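Marianna Śliwiński

Marianna Śliwiński is a stage, film and television actress. Best known for playing Ilse Dray, the insurance investigator in the streaming crime series Pleltance. Also for the stage play Osa and for a run of voice parts. She has worked mostly in supporting roles, with one lead in a feature film (Wasilewska).

Early life

Grew up over her parents' dry cleaning shop, the younger of two daughters. Studied bookkeeping first, for a year and a half, then left for drama school. She has said in interviews that the accounting classes helped later on with Ilse Dray, who reads ledgers for a living. Her sister Halina is a dental hygienist and has appeared as an extra in two of her projects.

At drama school she was cast mostly as older women – mothers, landladies, a judge. Graduated with a small prize for verse speaking.

Career

Theater

First paid job was as understudy in a touring farce, went on seven times in one season. After that came several years of regional work. The one that got noticed was Osa, a two-person play set in a beekeeper's shed, in which she played the daughter who comes home to sell the land. The play opened in a 200-seat house and was extended twice. Reviews picked out the long phone call in the second act, which she plays with her back to the audience.

She came back to the part when Osa was revived with a new director and a shorter script. The revival cut the phone call down to a few lines. Fans of the first version were not happy about it and the call was put back before the end of the run.

Television

Small parts at first. A nurse, a witness, a neighbor with a dog. Her first recurring role was in the hospital comedy Plurkico, as the night pharmacist Bett, who was written for one episode and stayed for two seasons. Bett hardly speaks in the early episodes. By the second season she has her own storyline, about a lost inheritence, and a short romance with the hospital chaplain.

Pleltance came next. She auditioned for a different part, the prosecutor, and was asked to read Ilse Dray instead. Ilse is introduced in the third episode, looking into a warehouse fire, and becomes one of the main threats to the family at the center of the show. The character was killed off at the end of season two – the episode is still one of the most discussed of the series. Śliwiński returned for flashbacks in season three. 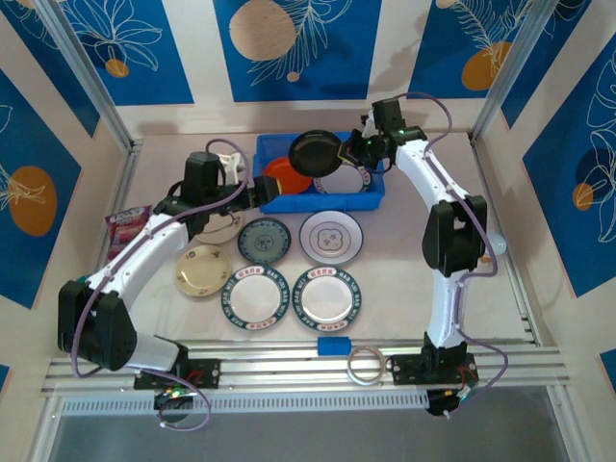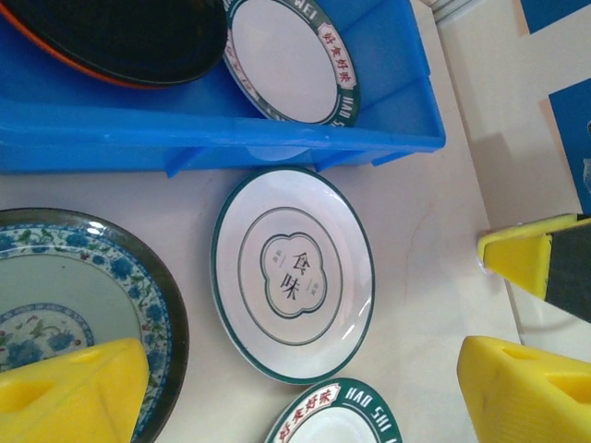
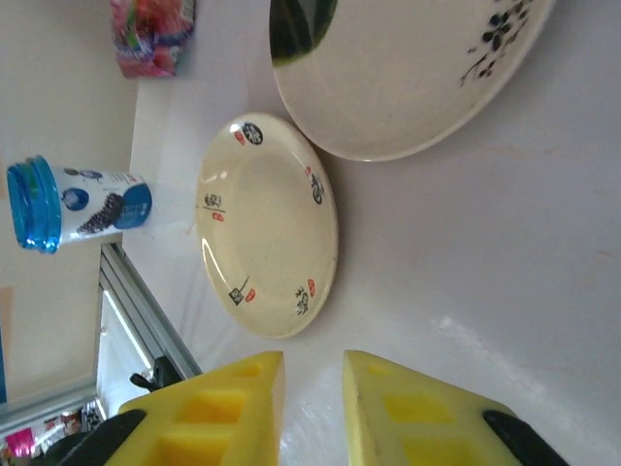
Two robotic arms at a blue bin, top; plates with Chinese characters, middle and bottom.

Film

Wasilewska is her only lead so far. She plays a retired swimming coach, known to everyone by her last name only, who agrees to train a former rival's son. Shot in 23 days, mostly at one outdoor pool. The film had a small release in September and did better on streaming than in theaters. She learned to dive for it, and did all but one of the dives herself.

Other film work is minor. A bank clerk, a bride's aunt, and a scene as a train conductor that was cut from the theatrical version but is in the longer one.

Voice work

Narrated an audiobook edition of a sea adventure novel, 1158 minutes long in its unabridged form. Also the voice of a lighthouse in a childrens' cartoon, and several radio plays.

Acting style

Critics usually mention stillness. Low voice, few gestures, long looks. One reviewer of Pleltance wrote that Ilse "asks a question and then just waits, and you want to confess to something." Others have found the same manner flat, especially in Wasilewska, where the first half hour has very little dialog.

She has said she marks her scripts in pencil only, and mostly marks where to breathe.

Personal life

Lives outside the city with her husband, a set carpenter she met during the first run of Osa. One son. She doesn't use social media; the accounts under her name are run by fans. In an interview published 15/03/2021 she said she was taking a break from television to go back to the stage.

Selected credits

Osa (stage) – Daughter
Plurkico (TV) – Bett, recurring
Pleltance (TV) – Ilse Dray, seasons one to three
Wasilewska (film) – Wasilewska
Osa, revival (stage) – Daughter

See also

Pleltance, list of episodes
Pleltance, characters
Plurkico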